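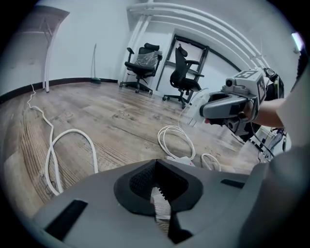
Publications > Technical Reports > Marville Bimanual Study > Section 4
August
Amedeo Farina, Serena Negri, Frauke Mühlbauer, Pravesh Ngubane

4. Demonstration Collection

4.1 Hardware and operator setup

Demonstrations for the two-arm tasks were recorded with a pair of hand-held grippers, one in each hand, and no robot in the loop. Each gripper records its own video, and the opening of the fingers is recovered from the video afterward. The two streams have to be placed in a common coordinate system before they can be used for training, and most of the work in this section concerns that step. Figure 2 was taken from one gripper of the pair, with the other held out at the right. The second gripper carries square fiducial markers on the top and on the side of its housing, so that when the two units face each other at close range at least one marker can usually be read in the opposite view. We use these sightings to correct the relative pose between the hands. Absolute pose comes from visual-inertial tracking on each unit separately.

Figure 2. Wide-angle view from one hand-held gripper toward the other. The finger of the recording unit shows in the notch at the bottom center; the markers on the second unit are used for the relative pose correction in Section 4.3.

The operator controls each gripper with a trigger and wears no other equipment that is tracked. Head pose was not recorded. An earlier version of the protocol, described by Arabzadeh in the Stindmont notes, used teleoperation of the two arms from a leader device. We kept that setup as a baseline and report it in Section 5 under the label "remote." Operators found it slower for tasks in which both hands move at once, and the remote episodes for such tasks contain long pauses that had to be trimmed before training.

4.2 Session protocol

A session began with a short mapping pass in which the operator walked through the work area with both grippers held forward. The mapping pass gives the tracker a set of fixed features to return to. Plain white walls contribute few of these, and in rooms of that kind the tracker depends mainly on the floor grain, furniture, baseboards and anything left lying on the ground. For this reason we asked operators not to move chairs or loose cables between the mapping pass and the last episode of the session. When an object had to be moved, the mapping pass was repeated and a new session number was assigned.

After mapping, the operator brought the two grippers together until the fingertips touched, held still for 3 seconds, and opened both grippers fully. This gesture serves two purposes. It gives a sharp event that can be found in both videos and used to align the clocks, and it gives a known distance between the hands that can be compared with the estimate from the markers. The gesture was repeated at the end of the session. Sessions in which the start and end gestures disagreed were set aside and examined by hand.

Episodes were recorded in blocks of 40. Operators rested between blocks and could stop a block early, in which case the episodes already completed were kept. No instruction was given on speed. Operators were told to keep both grippers pointed toward the task, to avoid covering the lens with the opposite hand, and to start each episode from a different standing position.

4.3 Relative pose correction

Let the left and right trackers report poses in a shared map. Drift in either tracker appears as an error in the distance and angle between the hands, and for handover tasks this error matters far more than drift of the pair as a whole. Whenever a marker is decoded in one view with all four corners visible, we compute the pose of the marked gripper relative to the observing camera and compare it with the pose predicted by the trackers. The difference is treated as a slowly varying offset and smoothed over the episode. Sightings near the rim of the image are given low weight, as the lens model is least accurate there and straight edges bend strongly.

Where no marker was decoded during an episode, the offset was carried over from the episode before it. Where two episodes in a row had no sighting, the second was dropped.

4.4 Filtering and final set

Of the recorded episodes, 184 were rejected by the automatic checks, nearly all of them for tracking loss in one hand during fast motion. Mühlbauer and Ngubane then reviewed the remaining episodes independently and removed a further 79 in which the task was not completed or a gripper left the reachable space of the Promham arms. Disagreements were settled by Negri after replaying the episode in simulation. Episodes containing a failed grasp followed by a successful second attempt were kept. We expected these to help the policy recover from similar failures, and the ablation in Section 5.4 tests this directly.

The final trajectories were resampled to the control rate of the robot and expressed relative to the current gripper pose at each step. No absolute positions in the room are passed to the policy.

Contact: Amedeo Farina, Benedetti Laboratory | Copyright the authors | Back to top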